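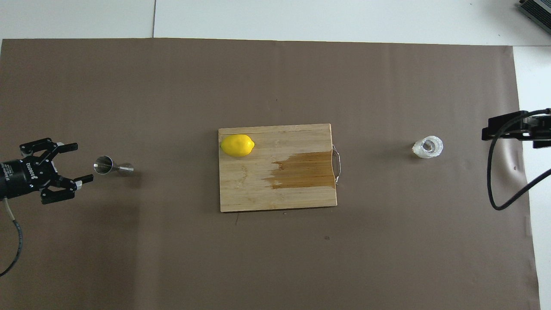

April, bench 2: Karnon fingers vs the Wernillow pair

Swapped the Karnon fingers onto both arms after lunch and gave them the bar kit again (jigger, lemon, jar, board). Much happier with these! The jigger on its side is still the pig of the lot, steel on small pads just wants to roll, but I got 12 good lifts before the first slip, and the old pair never managed more than 3. Lemon was easy at 40% force.

Left wrist cable still tugs when the arm reaches across. Marta, could you have a look before we try the jar lid?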